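Prorkero Heimfahrt
Simulationspaket für Demonstrationsdaten

Übersicht | Lieferumfang | Technische Daten | Häufige Fragen | Anfrage

Wer einem Fahrroboter beibringen will, sich in einer Wohnung zurechtzufinden, braucht Fahrten. Viele Fahrten, von Menschen gesteuert, sauber protokolliert und möglichst ohne Macken im Türrahmen des Vermieters. Prorkero Heimfahrt verlegt diesen Teil der Arbeit in gerenderte Innenräume. Der Türrahmen hält dort erstaunlich viel aus.

Das Paket enthält 40 möblierte Grundrisse, eine Fernsteuerung für zwei Personen und einen Rekorder, der Bild, Fahrbefehl und Pose im gemeinsamen Takt schreibt. Die Person am Steuer sieht dabei nur das, was auch das Modell später zu sehen bekommt. Das ist anfangs unangenehm. Unsere Kollegin Marichka Fedoruk hat ihre ersten Aufnahmen überwiegend damit verbracht, eine Sofaecke kennenzulernen, und wir haben diese Fahrten als »Negativbeispiele« im Startdatensatz belassen.

Lieferumfang

Simulator mit 40 Grundrissen (Einzelplatzlizenz)
Rekorder mit 25 Bildern pro Sekunde
Startdatensatz mit 943 geprüften Fahrten
2 USB-Steuergeräte, schwarz
Handbuch auf Deutsch, Ukrainisch und Englisch

Jede Fahrt beginnt mit einer Aufgabe in einem Satz: »Fahr durch die offene Tür«, »Halte vor dem Schreibtisch«. Danach wird gesteuert, bewertet und abgelegt. Abgebrochene Fahrten bleiben erhalten und bekommen ein eigenes Etikett. Löschen kann man sie auch, aber das Menü dafür liegt absichtlich tief.

Wandfarbe, Bodenbelag und Lampenlicht lassen sich je Grundriss verändern. Yevhen Kravchuk, zuständig für die Räume, hat beim Farbgeschmack freie Hand. Wir haben das einmal diskutiert und dann gelassen. Für das Training ist Abwechslung ohnehin nützlicher als Eleganz, und spiegelnde Böden sind eine Prüfung, an der manches Modell scheitert, das auf mattem Grau noch brillierte.
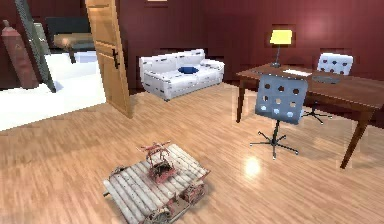 Grundriss »Talville«: Wohnraum mit Schreibtisch, Sofa und Durchgang zum Nebenraum.

Talville ist der Grundriss, den wir für den Einstieg empfehlen. Bürostühle mit Sternfuß und schlanke Tischbeine verlangen schon etwas Feingefühl – wer hier ordentliche Demonstrationen zustande bringt, kommt auch mit dem Rest zurecht. Wer nicht, übt weiter. Strom kostet es trotzdem.

Häufige Fragen

Kann ich eigene Grundrisse laden?
Ja, mit der Erweiterung Kokkinos. Sie ist nicht im Grundpaket enthalten.

Ersetzt das Paket Aufnahmen in echten Wohnungen?
Nein. Planen Sie einen Anteil echter Fahrten ein. Und eine Haftpflichtversicherung.

Anfragen und Testzugang: Tamara Sirko, Vertrieb
Stand der Produktangaben: 9. Juni 2019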